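Sun 15 February

I have been looking forward to this weekend since New Year's, which probably says something about me. Sweatshirt weekend! Every hoodie, fleece, and zip-up in the house came out of its drawer or off its hook and went into one enormous heap, and I spent two days sorting, brushing, mending, and folding. I loved it.

Some background for anyone new. I live in Zirnalcombe, where it is cold enough for fleece from the end of summer until people are planting tomatoes, and I have never been able to walk past a secondhand rack with something gray and fuzzy on it. My oldest one goes back to 2000. It has been through two colleges (mine, then my sister's) and the cuffs are more darning than cuff at this point, and I would still grab it first in a fire.

## The great heap

I work on the floor. I've tried the bed, but then bedtime comes and you have a mountain where your pillow should be, so now it all goes down to the basement, where there's room to spread out. I had a big mug of tea, an old radio drama going, and my three piles:

- wear it this week
- fix it first
- somebody else will love this more

The third pile is always the hard one. I ended up with 12 things in it, a personal best! Two were perfectly good zip-ups that I bought because they were cheap and then never once reached for. One was a pullover so small I think it must have been boiled. They're all going to the clothing swap that my neighbor Zohreh Khosravi runs out of her garage, and she has already warned me that I'm allowed to bring home fewer than I drop off. We'll see.

I try everything on before it gets a pile. Yes, everything, even the ones I wore last week. You find out so much! A hood that seemed fine on the hook turns out to choke you when you zip it up, or a pocket has a hole just the size of a house key.

## Brushing out the pills

Okay, this is my favorite part and I could do it for hours. Fleece gets those little hard beads under the arms and along the front where a bag strap rubs, and if you're patient you can bring it almost all the way back.

I use a Grudier comb, the small one with the wooden handle, and I go in short strokes in one direction with the fabric pulled flat over my knee. Not hard. You want to hear it skim. Then I go over the same patch with a soft clothes brush to lift the nap up again. A whole hoodie takes me 30 minutes if it's bad, and I stop halfway to shake everything off outside, otherwise it just settles right back in.

I've had an electric shaver too, an Owino, and it's quick, but I went through the elbow of a sweatshirt with it two winters ago and we haven't been on good terms since. If you use one, keep it off the seams!

Inside the hood is the spot most people skip. The lining there gets matted from hair and whatever you put in your hair, and a damp cloth with a drop of dish soap does wonders. Rub, wipe, let it dry with the hood propped open. I stuff mine with a dry towel so it keeps its shape.

## Drawstrings, zippers, and the cuff problem

Four of the hoodies had lost one end of the drawstring up inside the hem. I used to sit there with a safety pin for an entire evening, and then I learned to pin the string to a knitting needle and feed that through, and it takes a minute. Put a knot in each end the moment it comes out the other side. I skipped that on the first one and had to do it all over again.

Sticky zippers got a rub with a candle stub, up one side and down the other. Then run the pull back and forth a dozen times and wipe off what's left.

Cuffs I'm still learning. I've been using Holard wool thread in a slightly darker gray than the fleece, and I weave it across the worn part without pulling it tight, leaving enough slack that a hand can still get through. My first tries puckered like a drawstring bag. These look pretty decent, if you don't get too close.

## Gray, gray, and also gray

I did laugh when I got to the end of the keeping pile and saw the color of it. I own one green zip-up. Everything else is gray! But there are so many kinds of it: the heathery kind, the nearly blue kind, the soft flat one that makes me want to lie down immediately. They change with whatever light is on them, too, and fleece goes from dull to lovely as soon as it's bunched up and full of folds.
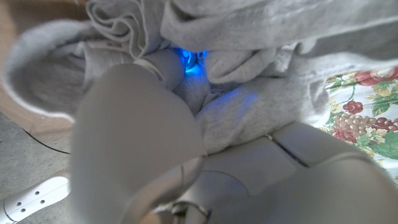 ## Folding so the hood doesn't take over

I saved this for last since I get asked about it more than anything. Hoods are lumpy and they ruin a stack, so I use the hood as the pocket.

1. Lay the sweatshirt face down, hood spread out flat.
2. Fold both sides in to the width of the hood, and lay the sleeves straight down the back.
3. Roll from the bottom hem up, snug but not strangled.
4. When you reach the neck, turn the hood inside out over the roll and tuck the edge under.

You get a fat little loaf that stays shut. They stand on end in the drawer, so I can see every one of them without digging, and my drawer closes now. It closes! I opened and shut it a few times on Sunday evening just for fun.

Really thick ones don't like being rolled, so those two are back on the hooks by the door, hung by the loop and not by the hood, which stretches into a beak if you leave it all winter. The loop on my 2000 one had torn off completely, so I sewed in a piece of twill tape left over from an apron.

Next up is the mitten basket. I have five lefts and I'd love to know where the rights are.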